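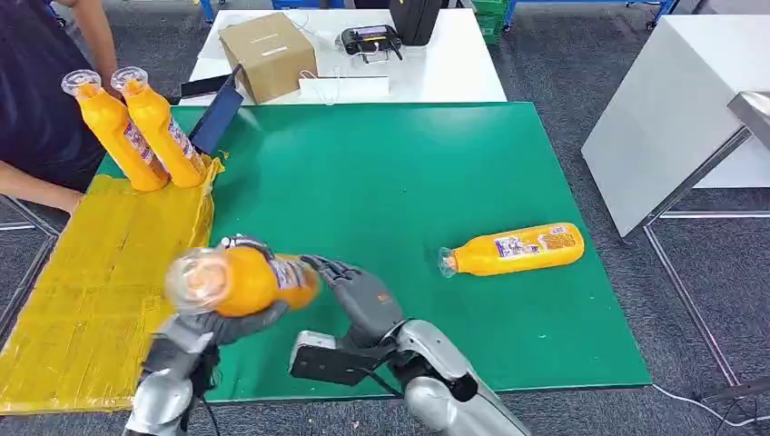 Start with the night train, one Peltard regular told me, and leave the car at home. I did, and I'd do it again tomorrow! The sleeper to Dovura covers 614 miles in 16 hours, with bunks that fold out of the wall and a dining car that serves dumplings until midnight. I woke at dawn somewhere past Kwok, with the whole lake turning pink outside my window, and I didn't even mind missing breakfast.

The little stop at Gistov is my favorite part. In May the platform fills up with people selling cherry pastries (buy two, they're small), and the train waits just long enough for a walk to the river.

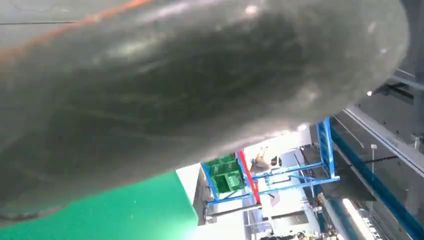 Take the lower bunk, wrote a reader after my last rail story, and bring your own pillow. Good advice on both counts. A bunk costs 59 dollars, sheets included, and the windows still open.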